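## 5. Placing the board and teaching the first pick

Read section 4 (arm mounting and cable routing) before you start. The steps below assume that both arms are bolted down, homed, and answering on the Drukis controller. If either arm reports a home offset larger than 24 counts, go back to 4.6.

Revision note, 17th June: torque limits lowered after Ditte Lauritsen's tests on the second pair of hands. Earlier printouts of this section give the wrong value in step 6.

### 5.1 Before powering the hands

1. Clear the table. Leave only the board and its blue parts within reach of the arms.
2. Hang the black cloth behind the table and pull it down past the back edge. Small folds do no harm. A light wall behind the table spoils the edge finder.
3. Check that the cables on the left side run down and away from the elbow. Move the arm by hand through its full swing with the brakes released. No cable may pull tight.
4. Look into the openings near the elbows. The wiring inside must sit back from the rim of the shell.

> **CAUTION:** The brakes release both arms at once. Support the two forearms before pressing the release. One person can't do this safely with the long forearm kit fitted.

### 5.2 Setting the board

5. Lay the board flat on the table, centered between the arms. A small angle is acceptable and will be measured in 5.3. Don't tape it down yet.
6. Set the finger torque limit to 58 in the Codel settings file, for both hands. The line reads `hand.torque_max`. Save the file and restart the hand service.
7. Jog the right hand to a point over the middle right of the board, with a peg in its grasp, next to the outlined rectangular slots. Keep the left hand raised over the upper left corner, fingers open to the front and holding nothing. Store this pose as `READY_R`.
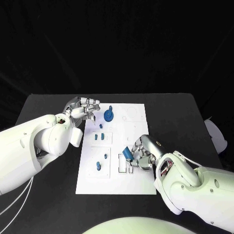

8. Lower the right hand in 1 mm steps until the peg touches the board. Read the height from the status page and enter it as `board.z`. Raise the hand by 40 mm before moving sideways.
9. Repeat step 8 at a second point near the far edge. If the two heights differ by more than 2 mm, shim the board with card and start again from step 5.

> **NOTE:** Don't take heights over the raised plates. The plates have their own offset, which is entered in 5.4.

### 5.3 Measuring the board angle

10. Open the Votier calibration tool and select *Two-point, flat*.
11. Touch the first reference point with the index fingertip of the right hand. Press **Store**.
12. Touch the second reference point. Press **Store**. The tool prints the angle and a residual.
13. Accept the result if the residual is under 0.8 mm. Otherwise repeat both points. A residual that stays high after three tries usually means a loose wrist screw on the Mikkelsen adapter.
14. Tape the board at two opposite corners. Keep the tape clear of the printed outlines.

### 5.4 First pick with the left hand

The left side works at low speed during teaching. Leave `speed.scale` at 0.1 until the pick has run ten times without a stop.

15. Enter the plate offset as `plate.z`. Measure it with calipers; the plates were cut on a home machine and vary from one to the next.
16. Place the parts where the program expects them. The round disk goes near the top center of the board.
17. Move the right hand to its park pose over the upper right of the board, palm down. It stays there during the whole left-hand routine, so leave enough height for the parts below it.
18. Bring the left tool down, tip pointing at the board, until its metal fingers reach the small blue part. Close slowly and stop at first contact. 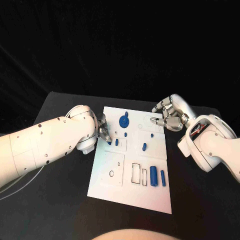 19. Read the left motor current while the fingers are still. Enter the value as `grip.contact`. Values between 1355 and 4000 (raw units) are normal for the metal fingers. Anything lower means that the fingers have closed on the plate edge or on nothing.
20. Lift by 15 mm, wait two seconds, and lower again. Open the fingers. Save the sequence as `PICK_L1`.
21. Run `PICK_L1` from the menu with one hand on the stop button.

> **CAUTION:** The park pose isn't checked for collisions. If the left path is changed later, test it with the right arm moved away first.

If the part tips over when the fingers open, reduce `open.rate` by a quarter and run step 20 again. Sille Mogensen's log sheet (appendix B) has a column for this value. Fill it in for each part, as the pegs don't all release at the same rate.

Slot insertion is covered in section 6.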